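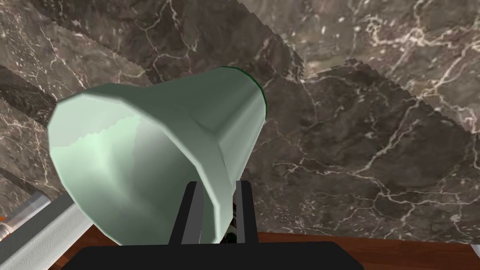

Forty years is long enough to wait for a water main, one reader from the Kellby end of town wrote in to us last night, and if they dig up the street again before the old trench is even patched she is going to send the city her tire bill.

She may get to send it. Work on the Werklow water main is set to start up again after the stoppage in February, the city said in a short notice put out May 12, 2019. No ribbon, no meeting. Just a page on the city site and a flyer on doors.

What we know so far.

The main runs from the pump house on Sumampouw Road down to the Kellby turnoff. Cast iron, 40 years in the ground, and it has broken twice since the fall. The second break took out service to the whole lower end of Werklow for most of a day and left the dip by the feed store under water. School let out early. The diner closed, then opened again for coffee only, made with jugs from the grocery.

Contractor is still Wornoleo, same outfit that began the job last year and pulled its crew when the ground froze harder than the plan allowed for. The city says the contract price has not changed. It did not say what the delay has cost in cold patch and overtime, and a call to the works office was not returned by the time this went up.

The new line is 4,000 feet of plastic pipe, laid next to the old one so that homes can be switched over a block at a time. Each block should lose water for one morning. Notices go up the day before. People on the east side of Sumampouw Road go first, then the west side, then the turnoff. The trailer court has its own meter and will be done last, on a date not set yet.

Parking is the part people are calling about. No parking on either side of Sumampouw Road while the crew is on that block, 7 in the morning to 5 at night. Cars left out will be towed to the lot behind the old creamery, and the fee is $35, cash or check. The city lot by the library is free for the length of the job. Overnight too, wich it normally isn't.

Bus stop at the corner moves one block up. Mail gets delivered as usual. Trash pickup as usual, but bins need to be out on the side street the night before.

If your water comes out brown after the switch, run the cold tap in the tub for 20 minutes and leave the hot alone. Still brown after that, call the works office. Don't do a load of whites that day. Boil notices, if any, will be posted at the library and the grocery as well as online, after complaints that the February one went out by e-mail only and a lot of folks on the lower end never saw it.

As for the old trench. The notice says the patch on the first stretch will be milled off and paved full width when the whole line is in, before the snow. Until then it gets gravel and a steel plate at the two worst spots. Residents at the turnoff have asked for a plate there too. No answer on that one.

Rates: no change this year. Next year's budget is a different story and the city would only say the numbers are being worked on. The bond that pays for the pipe was passed by voters three years ago and doesn't cover the hydrants, so the hydrants on the lower end stay as they are for now. Two of them are bagged and out of service. The fire department says it can reach that stretch with hose from the Kellby side.

Start date is the next dry stretch of weather. Crew needs two days of it in a row to set up. Rain is in the forcast most of this week.

We'll add the block by block list when the city posts it. Questions go to the works office window, open mornings, closed at noon.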